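Bringing a humanoid into room turnover: how we set it up at Hultholm

Quick writeup, the other houses keep asking. Hultholm is staff lodging, furnished rooms, people in and out every few weeks. Turnover means strip the bed, make the bed, clothes off the rack, clothes on hangers, pillows back. We put a robot on the clothes part and changed who does what. Steps below, in the order I wish we'd done them.

Before you start

Talk to the housekeepers first. Not after the contract. We signed with Gallidik in June and told the crew a week later, bad move, took a month to fix. Miroslava Tymoshchuk runs the floor and she found out from a delivery slip.

You need: one room you can keep out of rotation, one person per shift who wants to learn the controls, and a written line on hours. Ours says no one loses paid hours to the robot during the trial. Put it on paper, pin it up.

Step 1. Pick one task, a small one

Ours was shirts. Take a shirt on its hanger from the rail, bring it to the bed, lay it down, hang it back up. Sounds like nothing. It's the job with the most reaching, and reaching is where the shoulder complaints come from.

Don't start with fitted sheets. We tried to and lost two weeks.

Step 2. Set up the room

Bed made up, rack where the robot can get at it. A real mix of clothes on the rack, jackets as well as shirts. Leave the furniture as guests have it. If you clear everything out you learn nothing about your actual rooms. 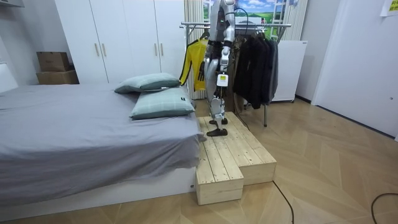 Walk the route yourself before anyone powers up. Check cables on the floor, check the steps, check that the door opens all the way. Tell whoever is next door. Agree on one stop word and use it for everything. Ours is "hold."

Then do the room by hand once, with a timer, normal pace. Write the number down. You'll want it later when somebody upstairs asks.

Step 3. Run the rack part

Start with one garment. Bright one if you have it, easier for the operator to follow against dark coats. Operator at the controls, second person standing where they can see both hands and reach the stop button. Not on their phone.

Go slow on the approach to the hanger. Most of our drops came from going too fast there, grabbing fabric instead of the shoulder of the hanger. Back off, come in again. Dont pull.
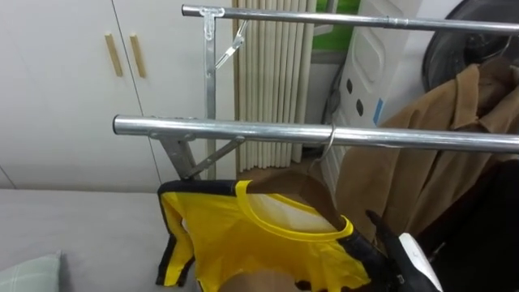
Log every try. Good, bad, stopped. We use a paper sheet with three columns because the tablet app logged people out. Ivan Holovko types it up at end of shift. He used to do linen counts and this is now half his job, with a pay step to match. Get the pay step agreed early. Ours dragged.

Limit a session to 90 minutes per operator. After that the mistakes are human ones.

Step 4. Run the bed part

Same thing, flat surface. Hanger and shirt go down on top of a pillow. It gives a bit of height so fingers can get under the edge. Straighten the shirt, check the collar, done. Housekeepers had the pillow idea, engineers didn't. Ask your crew stuff like this, they've been handling the clothes for years.

Any plastic bits or tags on a shirt, expect trouble. Mark those tries separately in the log.
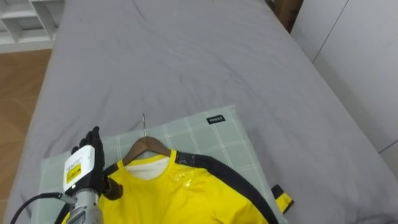 Does the robot make the job faster?
At this point it's slower than a person by a lot, and we don't sell it to the crew as a speed thing. What changed is who does the reaching and how the shift gets split up.

Step 5. Change the rota

This is the part most places skip. If a person is running the robot they're not cleaning, so the rooms they would've done have to go somewhere. We took 8 rooms off the daily list for the trial. Management hated it. Do it anyway or your operators will be finishing rooms at 7 p.m.

Rotate the operator seat. Two people got very good, very quick, and the rest started saying it was "their" robot. Now it's on the rota like any other station.

Step 6. Review with the crew in teh room

Monthly, half an hour, paid. Bring the log sheets. Ask what got worse as well as better. Our list of worse: noise, standing around watching, feeling watched back. The last one we fixed by agreeing camera footage stays out of performance reviews. Also on paper, also pinned up.

Blank log sheet and the hours wording are at the front desk, ask Miroslava for copies.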